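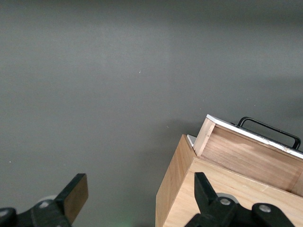

Figure 3. Gray surface with a wooden box and two black gripper fingers, viewed from above.

Papers > Motorsport Timing > Tire Temperature and First-Lap Position Changes

Last updated: 10 October 2024

4. First-lap position changes and the formation lap

4.1 Data

The sample consists of 419 first-lap records from the Stulta single-seater series. A record is one car in one race, from the moment the start lights go out until the car crosses the control line at the end of the first lap. Cars starting from the pit lane were removed, as were cars that stalled on the grid and were pushed clear. Cars that retired during the lap were kept up to the last timing loop they crossed and are treated as censored in Section 4.3.

Loop times were supplied by the series timekeeper and read into Plotby, which was also used to match each transponder to an entry number. Tire surface temperatures came from infrared sensors fitted to the front wing supports and the rear floor. The sensors log at 500 Hz. Before analysis, each channel was reduced to one value per timing loop by taking the median over the interval. Steering and brake channels were available for most entries but are not used in this section.

All cars in the series run the same control tire, made by Sani, in a single dry compound. Races declared wet by the clerk of the course are excluded. This leaves out one race in which the declaration was made after the formation lap had started – the record for that race is incomplete in any case.

4.2 Outcome and predictors

The outcome is net position change, defined as grid position minus position at the control line. Positive values are gains. Net change is bounded by grid position: the car on pole cannot gain, and the last car cannot lose. Idahosa and Danladi (see Section 2) dealt with this by dropping the front and rear rows. We keep them and model position change as a sequence of pairwise contests between neighboring cars, so that a car with no neighbor ahead simply contributes one contest fewer.

Three predictors are of interest. The first is mean front tire temperature at the last loop before the grid. The second is the front-to-rear temperature difference at the same loop. The third is whether an extra formation lap was run. An extra lap affects temperature directly, but it also shortens the race by one lap and uses fuel, so it enters the model as a separate term as well as through its effect on the tires.

Time spent stationary on the grid is included as a control. Cars at the front wait longest, and their tires lose heat while the remaining rows form up. This produces a correlation between grid position and temperature at lights-out that has nothing to do with how the driver prepared the tires. Earlier work on the Cemasa circuit did not separate the two, and the advantage it reports for cars starting in the middle rows may partly reflect this.

4.3 Estimation

Contests were fitted with a conditional logistic model, stratified by race. Standard errors were obtained from 1,000 bootstrap samples drawn at the level of the race, with all records from a race kept together. Drawing single records would have understated the error, as one collision at the first corner can change the order of half the field. Intervals are given at the 92 percent level to match those in the earlier Cemasa study.

Contests decided by contact were coded by hand. Zainab Garba and Obinna Oyewole each reviewed the stewards' reports independently, and disagreements were settled by a third reader, Effie Cairns. A contest was coded as contact only when the report named both cars.

4.4 Results

Front tire temperature had a positive association with gains, and the interval excluded zero. The association was strongest in the contests up to the second loop and was small after it. The front-to-rear difference had the opposite sign: cars with fronts much warmer than their rears lost places on corner exit. The separate term for the extra formation lap was small and its interval included zero. Dropping the contact contests widened the intervals but did not change any sign.

The stationary time control mattered more than expected. Without it, the temperature estimate was smaller, which is the direction expected if long waits cool the tires of the cars starting nearest the front – these are also the cars with fewest places to gain.

Correspondence: Olumide Idahosa | © The authors | Back to top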